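Loading a Stacked Front-Loader From a Floor Basket

By Noémie Lacroix
November 6, 2021

A stacked washer and dryer in an alcove leaves little room to work. The washer sits at the bottom, the door needs its full swing, and the load has to come from somewhere close. The procedure below covers a mixed household load of towels and everyday clothes. It takes nearly 5 minutes, including sorting.

Before you start

Check the dryer first. If there is a finished load in it, take that out and fold it before opening the washer. Clear the floor on the hinge side so the door can open all the way.

Positioning the basket

1. Open the washer door fully. A half-open door swings back against your arm.
2. Set the basket on the floor directly under the drum opening, pushed up close to the base of the machine.
3. Leave the handles, if there are any, facing the sides.

A low basket with straight sides works best. Tall hampers block the opening and have to be moved twice. Items that slip while you load then fall back into the basket — a small thing, but it saves bending for single socks. 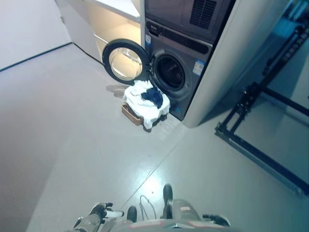

Sorting and Loading

White cloth and dark navy should not share a wash. If they came down in the same basket, take the dark pieces off the top and put them aside before anything goes into the drum. New navy cotton can release dye for several washes, even at 40 °C.

1. Empty all pockets. Close zippers and turn dark garments inside out.
2. Shake out anything that has been bunched up. A crumpled towel holds its folds through the cycle and rinses poorly.
3. Feed large pieces in first, one at a time, toward the back of the drum.
4. Add small items last.
5. Stop when a flat hand still fits between the load and the top of the drum.

Closing the door

Run a finger around the gray gasket and push any trapped fabric back inside. Check the lower fold in particular. Wipe the glass if there is lint on it, then press the door shut until it latches.

Detergent

Follow the dose on the package for your water hardness. With Plurnska powder I use the lower mark for a half load and the middle mark for a full one. Liquid goes in the drawer — never on top of dry dark clothes, where it can leave spots.

After the cycle

Move the load up to the dryer or onto a rack promptly. Leave the washer door ajar until the gasket is dry to the touch. Put the basket back under the opening when the second load is ready to go in.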